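Moving a music library between three players

I have been keeping the same music library since college, and in October I finally moved it off the old desktop. The job took most of a month of evenings. These notes are mostly so I can find the settings again, but a few people on the Merkville mailing list asked for them, so they are going up here.

The starting point was a folder of mixed files. Most were MP3 at whatever bit rate I thought was generous at the time. The rest were lossless rips of discs I still own. Disk space is cheap now, so I did not convert anything on the main copy. Conversion happens only on the way out to a player.

Tags first. The old software wrote two sets of tags into each MP3, an ID3v1 block at the end and an ID3v2 block at the front, and over the years they drifted apart. Software on the desktop reads the newer block and ignores the other. The cheapest of my three players does the opposite, which is how it came to show song titles cut off at 30 characters. I stripped the v1 block from everything and rewrote the v2 block as version 2.3. Version 2.4 is newer and tidier, but one of the players shows blank titles when it meets it.

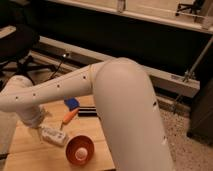 White arm over the wood tabletop.

Album artist was the second problem. If the field is empty, a compilation with 12 performers becomes 12 albums with one song each. I filled it in by script where the folder name made the answer plain, and by hand for the remainder. There were 69 folders in the remainder. Yeshi Lemma lent me her rename script for this, and it saved a lot of typing once I had changed the path separator. It expects folder names in the form "artist - year - title" and quits on the first one that doesn't match. I changed that so it writes the bad name to a log and keeps going.

Cover art was next. I keep the large scan in the folder as a separate file and embed a small one in the song. The small one is a baseline JPEG. Progressive JPEGs load fine on the phone, but the oldest player hangs for a second or two and then draws a gray square. If you have a player that shows art for some albums and not others, check this before you blame the size.

The transfer itself I timed. Over the oldest player's USB port, 1,000 songs took 52 minutes. Copying the same set to a memory card in a reader was much faster, so the card comes out of the player now whenever there is more than an album to add. The second player has no card slot and is stuck with the cable.

File order was a surprise. The oldest player sorts nothing. It plays files in the order they were written to the directory table, so a copy done by dragging a folder across can come out scrambled. There are small programs that will sort the table afterward. I got the same result by copying one file at a time in name order from a shell loop, which is slower but needs nothing extra installed. Track numbers are padded to two digits. Without the padding, track 10 follows track 1.

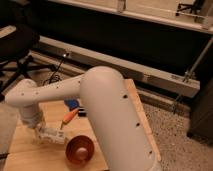

Volume matching I did with ReplayGain, album mode, written as tags only. The audio data is not touched. Two of the three players respect the tags. The third ignores them, so the export copy for that one gets its gain applied during conversion, and it has its own folder on the desktop labeled accordingly. I would have liked one export folder for all three. I don't see a way to do it without giving up the gain tags on the better players.

Gapless playback is still not right. Live albums have a click between tracks on the second player even when the encoder delay is recorded in the file. Kidus Asfaw says the same player does it correctly with Ogg Vorbis, and he is usually right about formats, but I have not converted enough of the library to confirm it. I tried one concert recording both ways and could not hear the click in the Ogg copy. One album is a small test.

Playlists are plain M3U with relative paths and forward slashes, saved as UTF-8. The oldest player wants backslashes, so its export script swaps them. Accented letters in file names work on two of the players. On the other, a song with an accent in its name is listed and then skipped without an error. I replaced the accents in file names only and left them in the tags.
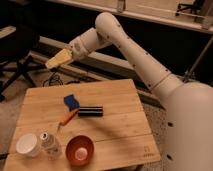
For backup there are two external drives. One stays plugged in and is synced every night at 2 a.m. The other lives in a drawer at work and gets swapped in when I remember. I keep a checksum file in each album folder and verify the whole set after a swap. The first full check turned up three bad files, all of them in the same old download folder, and all three were bad on the desktop copy too. Two I could rip again from disc. The other is a radio recording and I am still looking for a clean copy.

Battery life after all of this is the same as before on all three players. I had read that large embedded art drains the battery on the older models. I can't measure any difference with the small art, but the menus do scroll faster.

The scripts need a cleanup before I post them. The paths are still hard-coded to my own drives, and the log file is written into whatever folder you happen to run them from.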